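Skip to content | Contents | Chapter 3 | Chapter 4 | Chapter 5 | Glossary | Index

Chapter 4
Sorting and Staging Small Parts

Before anything can be put together, its parts have to be in the right place. Most of the time lost at a small assembly bench is lost before the first screw goes in. A worker reaches for a cover and finds the wrong one on top. A box of caps has been set behind a box of clips. Two kinds of black plastic part, nearly the same length, have been tipped into one bin, and now someone has to pick through them.

This chapter deals with the work that comes between receiving parts and assembling them. In many shops it is called staging. In others it is called kitting, laying out, or simply setting up the bench. The names differ a little in meaning, and we will separate them in Section 4.2. For now, treat staging as the job of moving parts from the container they are stored in to the surface where they will be used, in an order that suits the person using them.

Chapter 3 covered storage over the long term: racks, labels, stock cards, and the count taken at the end of a period. The parts in this chapter have already left the stockroom. They are on the floor beside the bench, on the bench, or in somebody's hand.

The Marar bench

Many of the examples in this chapter come from Marar, a small workshop where Bindu Joseph was in charge of bench layout. The shop put together housings for a fan heater sold under the name Grillinar, and later for a clothes dryer called the Dririer. Neither product was complicated. The housings did, however, use a number of black plastic parts that looked alike at a glance, and this made them good teaching material.

When Joseph started, the parts for a whole morning's work were put out at one time. The full order for a typical Wednesday was 252 small parts, and all of them went onto one table. Workers pushed them aside to make room for the housing and then had to look for them again. Joseph's first change was to put out enough for 4 housings and leave the rest in bins on the floor. Her second was to split the bench into levels.

Levels and zones

A bench with two levels gives the worker two kinds of space. The upper surface is wide and clear, and large pieces can be turned over on it. The lower one is better suited to small items that are picked up one at a time and don't need to be looked at for long. Bins stand on the floor within a short step.

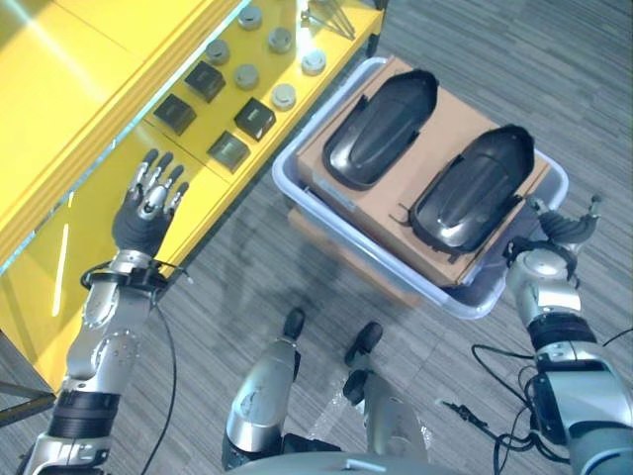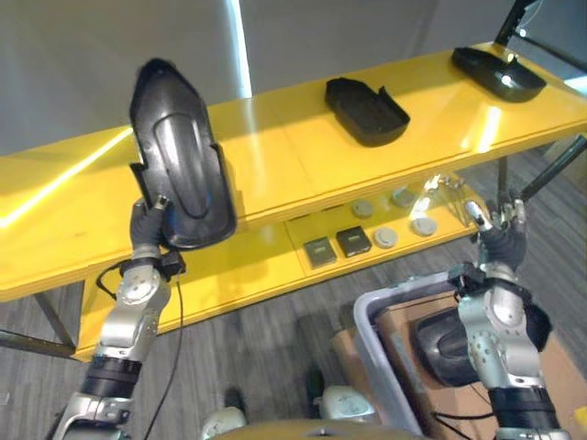 Figure 4.1. Black plastic parts and small round gray pieces at a yellow workstation.

A zone is any area given over to one kind of part or one stage of the work. A zone may be marked with tape or a printed card, but it doesn't have to be. At Marar the zones were never marked. Covers went on top, small parts went on the lower shelf, and long parts stayed in their bin until they were wanted. New workers learned this in an hour or so by watching.

Unmarked zones have a weakness. They depend on everyone remembering the same thing. When Joseph was away in March, the evening shift began putting covers on the lower shelf and small parts on top. Each shift was working to a sensible plan, but the two plans were different, and the first part of every morning went to moving things back. We will return to this case in Section 4.5, which deals with handing over a bench.

Large parts and small parts

Large parts and small parts go wrong in different ways.

Large molded parts get scratched. A glossy cover will pick up marks from another cover, from grit on the table, or from the rim of a bin. Covers should be laid down singly, with space between them, and never stacked face to face unless there is a sheet of paper or card in between. Lift a cover by its edges. If it has tabs, check that none of them is carrying the weight of the part when it is set down. Tabs are thin and they snap.

Small parts get lost or mixed. A round cap rolls if it lands on its side. A square block stays where it is put but is easily covered by something else. Small parts should be set out so that each one can be seen from where the worker stands. They don't need to be in straight rows. Beginners often spend a long time lining parts up, and the time is wasted if the next person only needs to see them and reach them.

Balakrishnan Kamath, who took over the bench after Joseph, put a limit on this. Nobody was to spend more than 60 seconds setting out the small parts for a housing. If it took longer, he wanted to know which part was causing the trouble – usually it was one that had been packed badly upstream.

Bins and liners

The bin is the last container a part sits in before it reaches the bench. Three things matter in choosing one.

The first is depth. A deep bin holds more, but the parts at the bottom are hard to reach and are pressed on by the ones above. For molded covers and similar parts, a shallow layer is better.

The second is whether the worker can see in. Clear or translucent sides let a person judge how full a bin is without bending over it.

The third is the liner. Cardboard is cheap and protects parts from the hard floor of the bin. It also sheds dust and goes soft in a damp room, so it has to be replaced. The Trundura line of bins, which Kamath tried for one season, came with a fitted foam pad. The pads worked well until they were taken out for cleaning and put back in the wrong bins.

Terms used in this chapter

Staging: moving parts from a container to the place of use.
Kit: all the parts for one unit, kept together.
Zone: an area given over to one kind of part or one stage of the work.
Liner: a sheet or pad between the parts and the bin.
Handover: the passing of a bench from one worker or shift to the next.

Before you read on

Pick a work surface you use often, such as a kitchen counter or a desk. Write down what is kept on it, what is kept under it, and what you have to get up for. Keep the list. You will need it for the exercise at the end of Section 4.3.

4.1 Receiving Parts at the Bench

Parts arrive at the bench in one of two ways. Either they are brought by someone whose job it is to bring them, or the assembler goes to get them. The first way costs more in wages and the second costs more in interruptions. A shop with one or two benches will nearly always use the second, and we begin with that.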